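Condiment tray benchmark
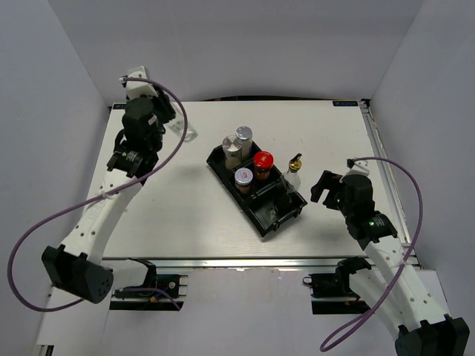

Manipulation Hardware Team, Skorau

The condiment tray benchmark is a tabletop procedure for comparing robot grippers and arm controllers on small household containers. It was drawn up at Skorau, a contract testing firm, and uses a divided tray, several jars and bottles, and a pair of arms working from the same side of a table. The current revision of the procedure is dated August 13, 2020.

Purpose

Grippers are often compared on blocks or cylinders of known size. Such parts are easy to measure but say little about how a gripper copes with a shiny lid or a clear wall. The benchmark was written to put those surfaces in one small area, where a finger that opens too wide will also hit the next container. It does not rate motion planning software, although a poor plan can spoil a run.

Work cell

The cell is a white table enclosed at the back and on both sides by pale gray panels. The two arms are mounted at the front edge, near a long aluminum rail, and reach inward over the table. Each arm has white links, black joints and a black gripper. A purple cable is tied to the forearm of each arm, with slack left in a loop. The length of the loop is checked before each session. A short loop pulls on the wrist at full reach, and a long one can sweep the table.

The fixed camera view takes in both grippers and the tray. It is used for scoring and is not part of the control loop in the standard procedure. A variant that feeds this view to the controller is scored separately.

Test objects

The tray is glossy black plastic with raised sides and internal dividers. It is set diagonally on the table, so that neither arm can line up with the compartments by moving straight forward. Reflections from the floor of the large compartment are left in place as a test of depth sensing.

The containers fall into two groups. Filled jars, among them one with a bright red lid and a shorter one with a whitish silver lid, test grip on an opaque band above a glass wall. Clear jars test detection, as their outlines are weak against both the tray and the table. A glass oil bottle with a gold-colored cap and a dark pouring spout stands immediately beside the tray. It is the hardest object to approach from the right, and the gripper must come in with its fingers already spread. A long, transparent plastic object is laid flat on the other side for the left arm.

Procedure

Each session has four stages:

Home. Both arms move to their start poses and the grippers open.
Approach. One gripper moves to a hover pose next to its object and holds for 2 seconds.
Grasp and lift. The fingers close and the object is raised 10 centimeters.
Return. The object is put back in its starting place and released.

Only one arm moves at a time in the basic form. In the paired form both arms approach together, the left toward the flat object and the right toward the bottle - this form is mainly a test of the controller, and gripper scores from it are not pooled with the rest.

Scoring

A run passes if the object is returned upright, or flat in the case of the flat object, and no other container is moved. Contact with the tray wall is logged but does not fail the run. Contact with a neighboring container does. Results are given as a pass rate for each object. A single combined figure is not reported, as it would hide large differences between clear and opaque items.

Comparison of grippers

The first full comparison covered 2168 runs and used two finger sets. The Clerkura set has flat, rigid pads. The Huang set has softer pads with a slight inward curve. The rigid pads did better on metal lids, where a firm edge was useful. The curved pads did better on the bottle and on jar walls, but were slower to release. Neither set was reliable on the flat transparent object, and most failures there were traced to a wrong height estimate.

The Pelledden controller was used throughout. A later trial, begun in February, repeated the paired form with a lower wrist speed. Fewer neighbor contacts were logged, at the cost of longer runs.

Limitations

The benchmark does not cover opening lids or pouring. The containers stay closed, and their contents serve only as weight and color. Lighting inside the enclosure is fixed - results may not carry over to a kitchen or a packing line. Pad wear is recorded at the end of each session but is not corrected for in the pass rates.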